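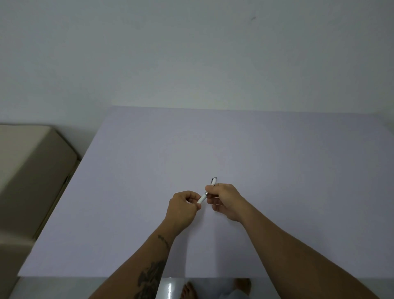 Womit soll ich heute anfangen? Mit dem Stift, denn ohne einen Stift, der gut schreibt, wird aus dem Tagebuch nichts.

Ich habe am Vormittag die Schublade ausgeräumt und alle Stifte ausprobiert, einen nach dem anderen, auf der Rückseite von einem alten Umschlag. Die meisten kratzen nur noch. Zwei habe ich behalten, die anderen sind jetzt im Müll. Elvia hat am Telefon gelacht und gesagt, ich solle endlich neue kaufen. Aber ich mag es nicht, etwas Neues zu kaufen, solange noch etwas Altes funktioniert.

Dann habe ich an Damián geschrieben, den Brief, welchen ich seit Mai verschiebe. Ich schrieb ihn auf Deutsch, obwohl er auch Spanisch lesen würde. Für mich ist es eine Übung. Bei dem Wort «obgleich» musste ich im Wörterbuch nachsehen, und danach habe ich es doch nicht benutzt. Eine Seite ist es geworden, mit drei durchgestrichenen Stellen.

Von Herrn Golob habe ich noch einen Block mit 500 Blatt, kariert. Linierte Blätter wären mir lieber, denn meine Zeilen steigen immer nach rechts hinauf. Schon in der Schule in Ocampo hat man mir das gesagt.

Am Abend gab es Suppe. Morgen muss ich Briefmarken holen und Leopoldo fragen, ob die Hausnummer noch stimmt.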